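I've been posting less this month. We're clearing the rented room on the second floor and it has taken over my evenings. A few people asked how it's going, so this is a thread on picking up trash from a carpet, which is where most of the time has gone.

Background for anyone new. The room was our shared workspace, used by people from two small outfits, Brerkari and Lernbridge. Lernbridge has already moved. Brerkari goes to Plivavberg in November. I'm the one with the key, so I'm the one doing the floor.

The furniture stays. It's all light wood, low and plain, and it belongs to the building. What has to go is everything that collected under it and in front of it.

The deposit is 531. Last time we left a place we got 299 of a similar deposit back, and the difference was mostly the carpet. So I'm being careful with the carpet.

First thing I learned is to put the bin where the litter is. I used to leave it by the door and walk every wrapper across the room. Now it comes along with me and sits right at the edge of the carpet.

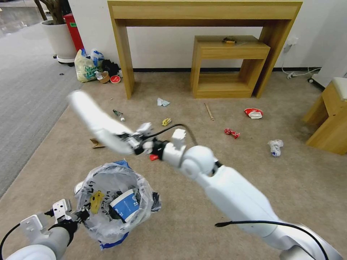 Bin on the left, most of the pile still over by the console table.

The pile by the table leg is plastic bags, mainly, with a small paper cup in with them. There's a red lid on the carpet too. I deal with a pile like that last. It's all in one spot and it can wait. The single pieces out in the open get stepped on.

Check bags before you throw them out. I opened one earlier this week and there was a charging cable in it and a receipt from Valcárcel that I needed for expenses. 277, and it was nearly in the trash.

Paper cups: tip them out in the sink first if there's anything in them. I skipped that once and the liner leaked on the way down the stairs. Two flights of cold coffee.

Stack cups if you have several. If they go in sideways they take up half the bag.

A question I got in replies was whether I sort. Yes, but not on the floor. I pick everything up in one pass, then pull the cardboard and the clean containers out at the sorting table downstairs. Sorting while crouching is hard on the back and I kept losing track of which bag was which.

Liners. The clear ones are what the building wants, so they can see what's in there. They're thin. Fold a good amount over the rim or the first heavy thing drags it down inside the bin.

You can also use the bag on its own on the floor. It's easier to move around and it goes under a desk if you need it to. The downside is that it closes up on you, so one hand is always busy with the rim.
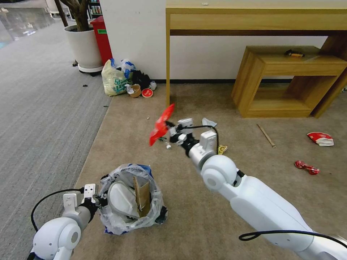 Red wrapper off the carpet, a few more to go. Bag open on the left.

Snack packaging is the worst of it in this room. The bigger packets are easy. The twisted wrappers are light and they slide away when you reach for them, so go from above and pinch.

Small stuff is what gets missed. Bottle caps, bits of paper, little wooden sticks. A stick on beige carpet is almost the same color as the carpet and you find it with your knee. I do one slow pass just for those.

Do that pass before vacuuming. I ran the vacuum over a bottle cap in the old place and it jammed in the hose. It took a coat hanger and most of an hour.

Crumbs and specks I leave for the vacuum. Picking them up by hand is a waste of an evening.

Get down low at least once and look under the desk and under the bench. From standing height you only see the front half of what's there. I missed a whole cup that way for two days.

Look on top of things as well. People set something small down on the low table and forget it. It doesn't go in the trash until I've asked. I send one message to the group, give it until the next morning, and then decide.

Order I've settled on for the room: open carpet, in front of the table, under the table, the pile by the wall, then the hard floor. The hard floor is quick, a broom does it.

The carpet also needs a proper clean after this. I asked for a quote and it came back at 3,000 for the whole floor of the building, split between tenants, and we'd have to wait for the others to agree. I'm going to rent a machine for our room and do it myself.

Someone asked what to do about marks from table legs. I put an ice cube on each dent, let it melt, then work the pile up with a spoon. It worked in the last place on a thicker carpet. I don't know yet about this one.

Still on the list: the wall side of the room, the baseboards, the window ledge, and returning the key. The plant is going to Plivavberg with the rest of Brerkari's things. I've been told it needs a bigger pot.

That's where it stands. I'll add to this thread once the carpet machine has been, probably one evening after seven when the building is quiet. If you've rented one of those and have a preference on detergent, tell me, the shop had four kinds.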